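Speaker notes - "Teaching the arm, keeping the people"
Ankica Georgiev, Pakwood packing hall
Staff and partners' morning, March 29, 2019

Slide 1. Welcome

Say good morning properly and wait for the people at the back to find a chair. Thank Sitent for the coffee. Explain that I spent 15 years on the packing line before I ever touched a gripper, so I'm speaking as a packer first (pause, let my old line have their cheer!).

Slide 2. The work at hand

Leave these up while I talk. Small soft toy, white board, a gripper in each hand. 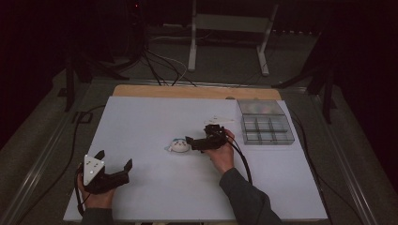
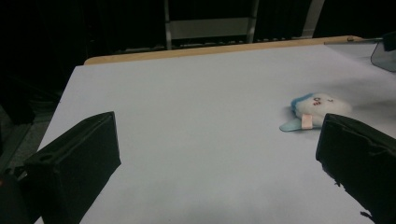
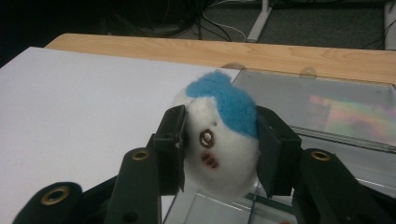
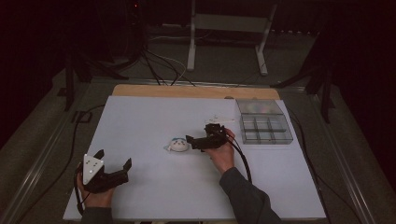
Slide 3. What changes in the day

Tell them how odd it felt at first. After years of picking things up without a thought, you suddenly have to notice how you do it - how hard you squeeze a plush toy, which side you come at it from, when you let go. The demonstrations we record are what the arm learns from, so a good packer's habits matter a great deal here.

Be fair about the tiring side too. Wrists ache. We started in November with long sessions and that was a mistake, so now it's 2 hours at the table and then back to the line, and I'm much happier for it.

Slide 4. What people ask me

"Will it take my job?" Take this one slowly and don't brush it off. Wekorton have agreed with us that the first arm goes on the small-toy trays, the job most of us swap out of when we can. The 3 people on that bench have been offered training as demonstrators or checkers, on the same pay. I can't promise what comes after that, and I should say so plainly.

"Do I need to be good with computers?" No! I still ring Hsieh's help desk when the screen freezes, and they are very patient with me.

Slide 5. Questions

Sign-up sheet for trying the grippers is by the door. Remind them to put their shift down next to their name.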